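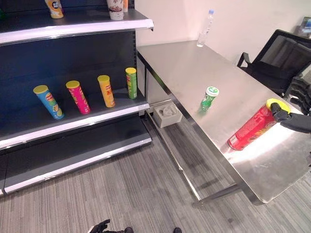 Figure 2. Snack canisters on the middle shelf of a dark navy retail unit, lower shelf empty.

Home Contents Previous Next Download Cite

3.2 Shelf height and unplanned snack purchases

Shoppers were stopped at the exit of the Busau store and asked what they had meant to buy. Receipts matched by hand afterwards. Of 181 people asked, 159 gave usable answers; the rest had lost the receipt or were in a hurry. Interviews ran through February, mornings only, no Mondays (delivery day).

Canisters were the main product group, see Figure 2. Lid color was not treated as a variable. We coded a purchase as unplanned if the shopper did not name it, or anything like it, before looking at the receipt. Stricter than Boutros, who let people change their answer. Mulligan and Hoani coded separately and disagreed on 18 receipts, mostly multi-packs. Settled by talking it over.

Unplanned snack purchases came to 38 in total. Most were from the middle shelf. Top shelf did worse than expected, even with the cups placed there, and shoppers under average height said they hardly looked up. We did not measure height, this is self report. Low shelf stock was bought mainly by people with children along.

Two problems. Prices changed partway through the month and teh store did not keep the old labels, so price effects can't be pulled out. Also the Grendus end display was moved closer to the registers in the last week. Dropping that week changes the totals but not the order of the shelves. Full counts by shelf are in Appendix B, and the interview sheet is in Appendix C.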